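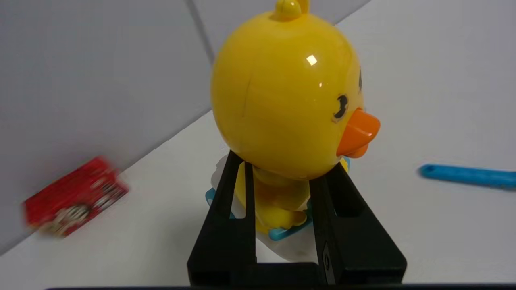 ### 5.3 Slow slips on hard, rounded objects

The failure that cost us the most time was also the quietest one. In the Jastville trials we ran 86 pick-and-place episodes with toys and small household items, and 66 of them ended with the object where we wanted it. Most of the others were ordinary misses, and we say little about those. What deserves a longer look is the group we came to call slow slips, in which the fingers closed properly, the controller reported a good grasp, and the object then worked its way loose during the move.

Figure 4. Wrist view of a grasp on a plastic duck toy. The two fingers hold the toy from either side, below its large, glossy head.

Toys shaped like the one in Figure 4 gave us plenty of trouble, and we grew rather fond of them for it. A big head over a smaller body puts much of the bulk above the line where the fingers press, so even a gentle turn of the wrist can start the toy tipping. Our grasp check, which we took over almost unchanged from the earlier Osberg setup, looked only at finger width and motor current at the moment of closing. Both numbers can look perfectly healthy while the contact patch is very small, and the check was never run again once the arm had started to lift.

We should admit that we first blamed the finger surfaces. They were cleaned, then swapped for the spare pair from Lesport, and for one cheerful afternoon in February we thought the matter was settled. It came back the next morning. Only when we replayed the logs with the wrist video beside them did we see the pattern – finger width shrinking by a hair during the lift, well before the object dropped, with the controller carrying on as if all were well.

The remedy was modest. We now sample finger width through the whole move and stop the arm if it drifts past a set limit, after which the object is lowered and grasped again. We also lowered the wrist speed for the first part of the lift, following the Bhatia schedule described in Section 3. In a second round of 86 episodes with the same objects, 84 were completed. The two remaining failures were both drops from low height, and in each case the stop did trigger, though too late to be of much help.

There is a safety side to this as well. A hard toy dropped onto a table is a small nuisance, but the same controller is meant to handle glass jars later on, and a false report of a good grasp would matter a great deal more there. We therefore treat the drift limit as a required part of the controller and keep it switched on in all the experiments that follow.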